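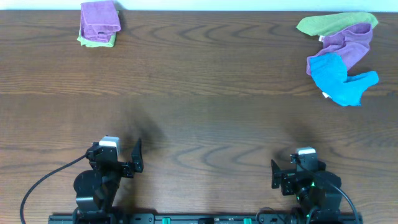

Five cloths, two stacks, one table. Tags still on.

Textiles > Threads > Cloth folding

1/4 Sorting the small cloths in February. Purple, two greens, a blue. All from Dalsgaard, sold as microfibre.

2/4 I keep them at the far edge of the table and leave the middle bare for folding. Crumpled ones get opened out before anything else.

12 shares · 4 comments

3/4 Blue towel, held by both ends. Pull it level first – slack in the middle moves the fold line. 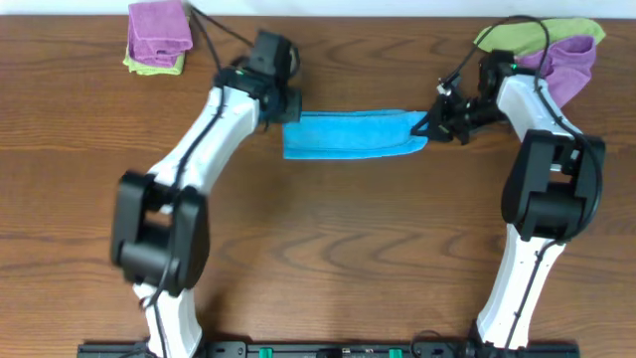
4/4 Storage

Folded edge outwards, heaviest at the bottom. The Valham shelf takes one row per colour. Tags face the wall.

4 shares · 1 comment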